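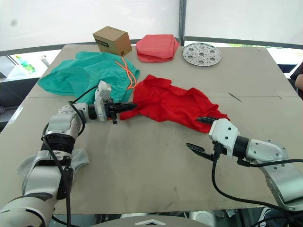
The two-armed machine at the Bekville shared workshop, with a red garment between its grippers.

The workshop in Bekville occupies the upper floor of a former seed warehouse and is open to its members every evening until ten. Most of them come for the lathe or the sewing machines. A smaller group has spent its time since July on a laundry-sorting project known in the building as Clultitwood, named after the street where its first parts were stored.

The aim of the project is modest in wording and difficult in practice. The group wishes to have two robot arms pick clothing out of a mixed heap, separate one article from another and lay each one down in an orderly way. Industrial equipment for folding flat linen has existed for decades. Clothing as it leaves a household dryer is another matter, as a shirt may present a sleeve, a hem or a collar to the gripper, and the next shirt will present something else.

Booker Dunleavy, who coordinates the work, describes the choice of two arms as the earliest decision and the least disputed. A single arm can lift a garment, but the cloth hangs from one point and hides most of its own outline. With a second gripper the fabric can be drawn out between two points and its shape read. The cost was considerable for a members' project, and the group paid for it through a workshop grant and the sale of an unused laser cutter.

The table received nearly as much attention as the arms. An early version had a smooth white top, on which thin fabrics slid away from the fingers. The members covered the replacement with cardboard, which offers a little grip and can be exchanged at small expense. It marks easily – a fact the group accepts – and the software has had to learn that a scuff is not an object.

The written record of the project is kept in a shared logbook, which stood at 2,951 entries on 20 January 2022. Each entry notes the article, the first point of contact and the result. Failed attempts are entered on the same terms as successful ones. An attempt is ended after 600 seconds, a limit introduced after one member allowed the arms to pursue a pillowcase through most of an evening.

Socks have a section of the logbook to themselves. They are small, they lie flat, and two of a pair must be recognized as belonging together. The present method is to take one sock at both ends and stretch it level above the table before any comparison is made.
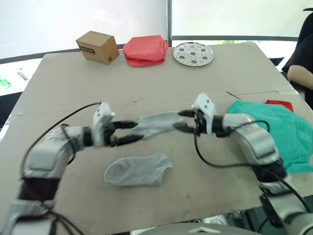

Štefanec, writing in the workshop newsletter, takes a more reserved view of the undertaking. The column argues that a person can sort a basket of clothes in the time the arms require for two socks, and that members' dues would be better spent on a second sewing machine. It adds, with some generosity, that the project's gripper fingers are the best-finished parts made in the building in five years.

The group has replied in the same newsletter that speed has not yet been among its goals. Its next task is a revised set of fingertips, to be machined at the Prurgate workshop, where a finer mill is available to visiting members.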